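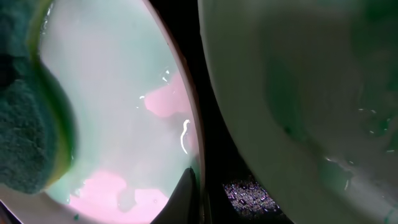

July, evening. Two hours at the Brindangate bench on the dish rig. Swapped the left wrist cable and reset both gripper zeros. Closing force is now 20 on the Nodari scale. 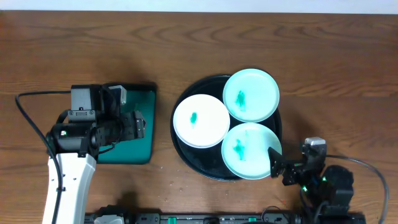

The plate routine needs a better stain target. Thitima wants food coloring in flour paste – easier to threshold, she says. For now it is the teal-green smears on the three plates, and the lower-right patch is larger than the other two, so the scores do not compare.

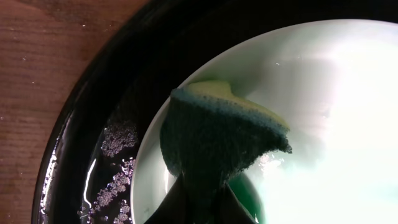 Grip height on the sponge is the other variable. Logged 361 lines and read half of them. 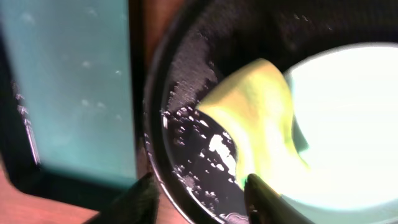 Thanakorn will print longer fingertips. Still to do: strain relief, wrist seal, new sponge.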